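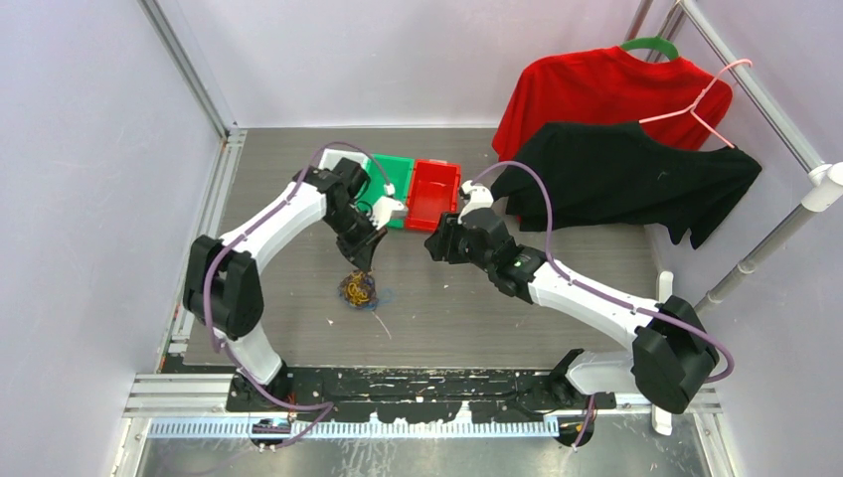

Project report, Undell Cell 4
Submitted 18/07/2026

When I signed up for this project I figured I'd be writing code the whole term. I ended up spending most of it with a hex key in my hand and my head next to a cable tray, and I liked it way more than I expected to!

My job was to get the two-arm cell at Undell ready for the sorting work and write down how to keep it that way. The last maintenance notes were from December and they were pretty thin (one line just said "cables ok"), so I started from scratch.

The purple cables came first. There's one running down each arm from the gripper end, and they have to follow the arm through every move without going tight. My first try at routing was too neat. I tied everything close to the arm, ran a slow reach across the table, and the left wrist pulled the cable straight as soon as it rotated. So I cut the ties off and left a loop big enough for the full wrist turn. It looks sloppy but it hasn't snagged since. The Edwards manual we had in the lab says to check cables after every 90 hours of running, and I put that in the new log.

Next was the left shoulder, which had a tiny bit of play in it. Four bolts hold the base down, and one of them was loose enough to turn with my fingers. I took them all out, cleaned the threads, and tightened them again in a cross pattern. Then I had to redo the zero position, and that ate a whole afternoon because I saved it to the wrong profile the first time. Write the profile name on paper before you start – I mean it.

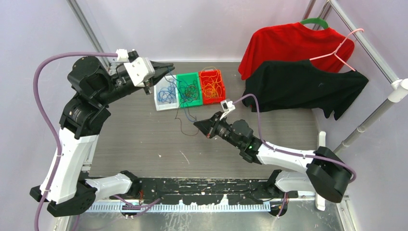
Bin positions gave me more trouble than the arms did. If a bin gets nudged between runs, the gripper comes down on the rim. I taught the positions again and did 12 dry passes per arm at low speed, with my thumb on the stop button. On pass 7 the right gripper came in too low, so I raised the approach height and began the count over.

I also wiped down the gripper fingers and checked that both sets opened and closed evenly. The spare finger pads came from Litton and they fit fine, but the screws in the pack were too long. Use the old screws.

Things I didn't get to: repainting the rail at the front, which is pretty scratched up, and labeling the wires at the left base. The group at Dutdale has a label printer we can borrow, so whoever has the cell next should ask them early.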